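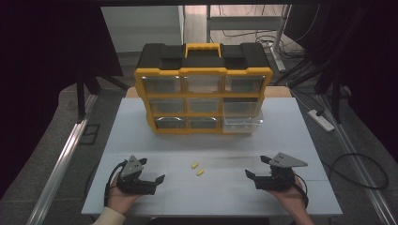
Titari small-parts set: README

Nurkirton hand-gripper demos, September release. Maintained by Chiến Đoàn.

What it covers
Putting foam earplugs away in a nine-drawer organiser, shown by a person with a gripper in each hand. 226 demos recorded, 169 kept. The rest went for dropped tracking or a missing wrist view. I have not graded the kept ones for skill, and some are clumsy. 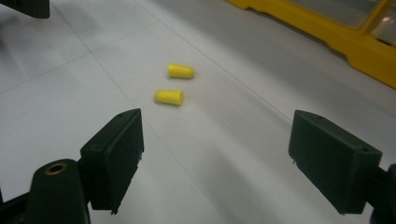
Wrist view, two earplugs between open fingers.

What I don't trust
The success flag was typed in by whoever held the grippers. Treat it as an opinion. Yellow plugs and a yellow organiser also make it easy for a policy to learn "go to yellow" — we have no other colour to check against.

Wrist views lose the drawers easily. With the fingers aimed at a plug

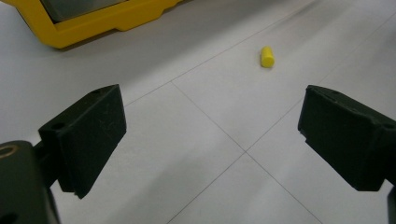 you get a corner of the organiser at best, so anything trained on one wrist alone is guessing where to go next. Use both wrists and the head view.

Splits
Onsri loader only. The Flarkard export drops gripper width and I would avoid it until that is fixed.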